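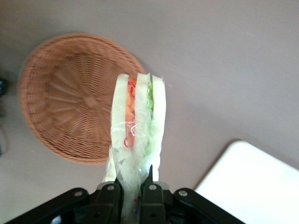

Project report: Unexpected gripper closing during food packing task
Group Clarkita — Harpreet Fortin, Samina Swati, Liette Melnyk
Supervisor: Hélène Bouchard
2023-12-15

1. Task
The arm must take a wrapped sandwich and put it in a wicker basket. The wrap is clear plastic, and it folds and crinkles between the fingers, so the contact is never the same twice. We set a low grip force for this reason.

2. What happened
In trial 27 the gripper stopped with an overload message while it was holding the sandwich. Samina pressed the stop button and waited. When she released the button, the fingers closed again at full force, without any command from our program. The bread was crushed and the wrap opened at one end. Her hand was outside the marked area, so she was not hurt.

3. Cause
After a stop, the gripper controller restarts and loads its default values. Our force limit was sent only one time, at the start of the program, and it was lost. The controller also kept the last target position — closed — and tried to reach it. We repeated the stop 24 times with a foam block. The fingers moved in every case when the last target was "closed".

4. Changes
The program now sends the force limit before each grip. After a stop, it reads the real finger position and uses it as the new target. Power to the gripper stays off until a person confirms on the screen.

5. Open points
We did not test a stop during the arm movement. Liette will do this in January with the foam block.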